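Brorik Help Exchange
Kitchens and Worktops > Care and storage

Tea things and a wooden board on marble: what needs moving?

Posted by nirnora_flat5
Tuesday, 3 replies

We have a white marble counter with grey veining, sealed by the fitter when it went in. The tea corner has grown up on it over the winter and I want to set it out properly before April, when we let the flat.

What lives there at present: a long wooden cutting board with a juice groove, a wooden tea caddy with a handle down the centre, a canister with a lid, slate coasters, and a two-slot toaster against the back. The caddy has packets of tea in both compartments.

Three things I would like to know. Does a wooden board do any harm if it stays flat on marble all the time? Should packets be kept in an open caddy near a toaster? And can slate coasters be stored on edge, or do they chip? I have looked at the Momgate care leaflet that came with the sealant and it covers wine and lemon juice only.

Teodoro Magbanua

The board is the main concern. Wood laid flat on stone cannot dry on its underside. Water left from washing stays between the two surfaces, and over time the board cups and the marble may take a dark mark. Tannin from some hardwoods will stain unsealed or poorly sealed marble. Wash the board, stand it on its long edge until both faces are dry, then oil both faces equally. Oiling the top only makes the cupping worse. If it must stay flat, put small silicone feet under it. A gap of 5 mm is sufficient.

Check the sealant while the board is off. Put a few drops of water on the marble and leave them for 10 minutes. If the stone darkens, reseal it. Test where the board normally sits, as well as in the open part of the counter.

The juice groove needs separate attention. It holds liquid after the rest of the board looks dry. Run a folded cloth round it, corners included.
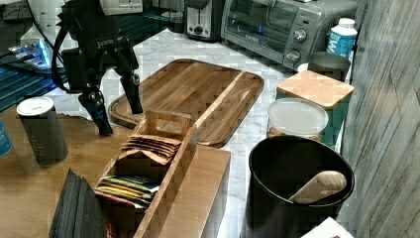 Department of Kitchen Fittings and Surfaces, Brorik Help Exchange

A light wooden caddy with slatted sides is suitable for wrapped packets. Air gets through it, so it gives no protection to loose tea, which should go in the canister with the lid on. Brown paper packets vary. Some have a foil lining and some do not, and an unlined packet will pick up smells from toast or frying. Open one and look. If there is no lining, keep a week's supply in the caddy and the remainder in a closed tin.

A caddy at the front of the counter and a toaster at the back is an acceptable arrangement. Keep the space above the toaster slots clear and do not let paper packets collect beside it. Empty the crumb tray with the plug out.

Slate coasters can be stored on edge if the stack is supported at both ends. Chipping happens when the stack falls over. Do not slide bare slate across marble, as grit caught under it will scratch the polish.

lachance_joinery

Agree on the feet. I would not use olive oil on the board as it goes rancid. Food-grade mineral oil, 500 ml bottle, lasts years. Sand with 100 grit only if it is badly marked, then go finer.

pebbledash

we just keep ours on a tray and never had any trouble. slate is fine whichever way up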